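# Visit to the Hundis Workshop, Stundico: Care and Setup of the Cutlery Sorting Cell
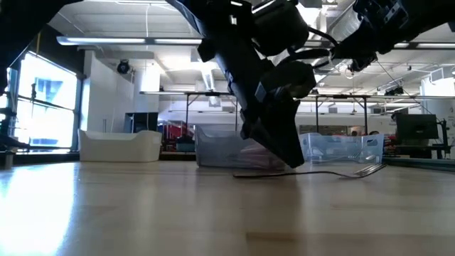 ## Purpose of the visit

In January our maintenance group was received at Stundico to study how one cell is kept in working order. The cell, known on site as Hundis, sorts forks and other tableware into plastic bins. Our host was Uldis Kazlauskienė, who is responsible for its upkeep.

## Setup

The arm works over a pale wooden table, with the bins in a row behind the pick area. A fork is laid flat, and the gripper comes down over it with its two flat fingers pointing at the tabletop. Flat cutlery leaves very little clearance, and the lowest permitted height is therefore set again whenever the fingers are changed. The check uses a feeler strip and takes 20 minutes.

Bin positions are stored in the control software, named Ots. If a bin is replaced with one of another shape, its position is taught again before the cell is released. We were told that the clear bins need more attention than the white one during this step.

The large window lets strong daylight onto the left part of the table. Reflections from the tines have led to missed picks, and the vision settings are reviewed when the season changes.

## Routine care

- The finger faces are wiped at the start of each shift.
- The cable loops along the arm are inspected every eight days for rubbing at the joints.
- Finger screws are checked for tightness after every 238 hours of operation.
- All findings are entered in the Skulline log, including those that require no action.

## Repairs

The most recent repair concerned a worn cable near the wrist. The replacement was completed in one afternoon, and 22 test picks were made before the cell returned to service. Mr. Kazlauskienė agreed to send us the cable routing sheet, and a copy will be placed in our own maintenance binder.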